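Kovau Save Keeper, the cartridge backup dock from Gromuline

Updated 6/14/26

I play a lot of old RPGs, the kind with a little battery inside the cartridge that holds your save. In January I switched on my copy of Inskip and my file was gone. 300 hours, every side quest, the whole bestiary filled in except for one stupid bird. That's when I started looking for something that would copy my saves off the carts, and the Kovau is what I ended up with. I liked it so much that I now stock it in my shop, so yes, I'm the guy selling it to you (you can still trust me, I use mine every week!).

You plug the cart in the top, run a USB cable to your computer, and press the big button on the front. The light blinks while it reads and goes solid green when it's finished. A save takes a few seconds. You get one plain file you can rename, email to yourself, stick on a thumb drive, whatever you want. To put a save back, hold the same button down until the light turns orange, then pick the file in the Kovau program and hit Restore.

The dock comes with slots for 9 cartridge types. The full list is on the card in the box, and handhelds use the small adapter that snaps in on the left side. Discs don't work, please stop asking me about discs. 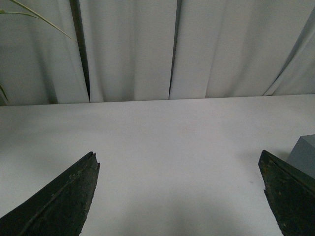
Cartridge contacts are the part most people skip, and they cause nearly every "my dock is broken" message I get. If the Kovau can't find your game, pull the cart and clean the pins with a cotton swab and a drop of rubbing alcohol, then let it dry for 10 minutes before you try again. Do both sides of the board. Don't use sandpaper or a metal file on the pins, ever. I did that to a racing game when I was a kid and it never started again.

People also ask about Cultar carts, the newer homebrew ones. They read fine, but you need firmware 20 or later for writing. Units I ship now already have it. If you bought yours a while back, open the Kovau program, click the gear, and choose Update Dock. Leave the cable alone until the dock restarts by itself, even if it looks stuck. Mine sat there long enough that I went and made a sandwich.

One warning about batteries: the Kovau copies saves, it doesn't fix a dead battery. If yours is going, back up first, get the battery swapped, then restore. Taking the old one out wipes the save, so don't do it in the other order.

In the box: the dock, the handheld adapter, a USB-C cable, the slot card, and a dust cover. No power brick, it runs off the computer. The program works on Windows and Mac, and there's a Linux version that is a bit plain looking but does the same job.

Colors are smoke gray and clear purple. I'm out of purple until the next batch. Returns are fine if the dock is in one piece and you send the adapter back with it, which a surprising number of folks forget to do.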